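From: Xuân Tiêu
To: Hillcombe Home Bread list
Date: 9/14/02
Subject: Re: Rye starter slow, and where to keep it

Leif Sundqvist wrote:

> I have followed the instructions from the January message but my
> rye starter is still very slow. It rises a little on the first day
> and then it stays flat and smells of nail varnish. I feed it 40 g
> flour and 40 g water every morning. The kitchen is cold at night.
> Must I throw it away and begin again? Also, does anyone keep the
> starter in a cupboard, or is it better on the worktop? My wife
> would like the worktop back.
>
> Leif

Dear Leif, dear all,

Please do not throw it away. I had the same smell for two weeks last winter and I was ready to give up, but Charito Lacson wrote to me privately and told me to wait, and she was right. I will try to answer in the order of your questions. Excuse me if my English is sometimes heavy, I write this with the dictionary beside me.

THE SMELL

The nail varnish smell means that the starter is hungry. It has eaten the flour you gave and it is waiting for more. You feed it once a day, but you did not say how much old starter you leave in the jar. If you leave a big quantity, 40 g of fresh flour is a very small dinner. I keep only one spoon of the old starter and I put the rest into pancakes. After three days of this the smell of mine became like yoghurt, and later like apples.

Please look also at your flour. I used at first the fine rye flour from the supermarket and it was slow. Then I changed to the wholemeal rye from Panganiban, the shop behind the station in Nukstead, and the starter doubled on the second feeding. I cannot prove it was the flour, the weather changed in the same week.

THE COLD KITCHEN

In my kitchen it is also cold at night. I tried the oven with only the lamp on, as Mylene Bautista advised on this list. It works well, but one evening my son heated the oven for a pizza and the jar was inside. So now I tie a ribbon on the oven door when the jar is there. Mylene puts hers in a picnic box with a bottle of warm water, and I think this is the safer method.

You can use warmer water for the feeding too. I mean water which feels like nothing on your finger, a little more than cold. If it feels hot it is too much.

CUPBOARD OR WORKTOP

I keep mine in a cupboard and I am content. The starter does not need light. It needs only that the temperature does not jump up and down, and that you do not forget it. The second thing is the difficult one! I forgot mine for four days in the spring. For this reason I prefer a small cupboard that I must open every day for some other thing, for example the coffee. A little cabinet standing on a table is also good, if it has shelves and a door that opens wide, so the jar comes out without knocking. Put a plate under the jar, because an active starter can climb over the edge and it dries like cement.

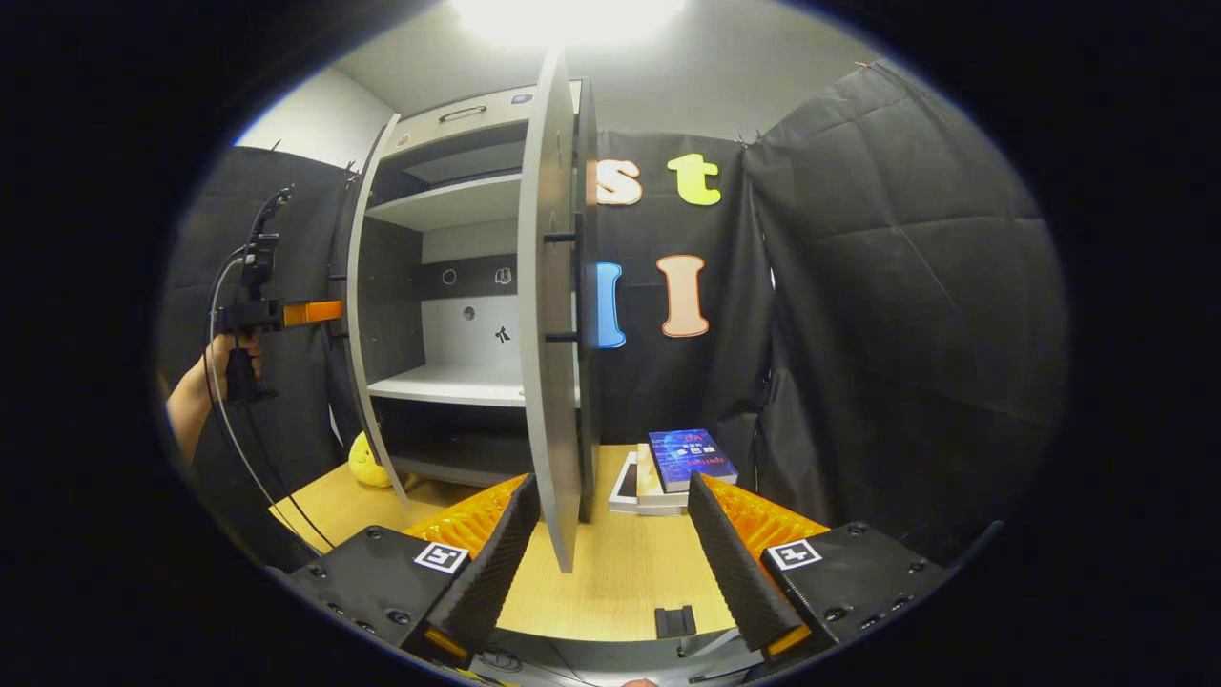 WHAT I DO EACH WEEK

I write my own routine, perhaps it helps. It is for one loaf in a 500 g tin.

1. Two days before baking I take the jar out of the fridge and feed it in the evening.

2. The next morning I feed it again, and in the evening I mix the sponge: one big spoon of starter, half of the flour, all of the water. I cover it with a wet cloth.

3. On baking day I add the remaining flour, the salt and some caraway. I do not knead, rye does not like it. I only stir with a strong spoon until my arm complains.

4. The dough goes in the tin and waits until there are small holes on the surface. In summer this is two hours, in winter it can be five.

5. I bake for 53 minutes. My old book says one hour, but my oven is fierce. The weight when it comes out is the same each time, nearly. The last one was 984 g, because I made a bigger one for my neighbour in the long tin.

6. I wait until the next day to cut it. This is the hardest step – I have never managed it when there are guests.

ONE QUESTION FROM ME

Does somebody still have the Plisura recipe, the one with pears and walnuts, that Marilou Gatchalian sent to the list before the archive was moved? I had it printed, but I spilled oil on the lower half and I cannot read how much salt. I remember that the dough was very soft and that it went in a cold oven. If Marilou is still reading here, I would be grateful for a line.

Leif, please write again after one week and tell us how it smells.

With kind regards,
Xuân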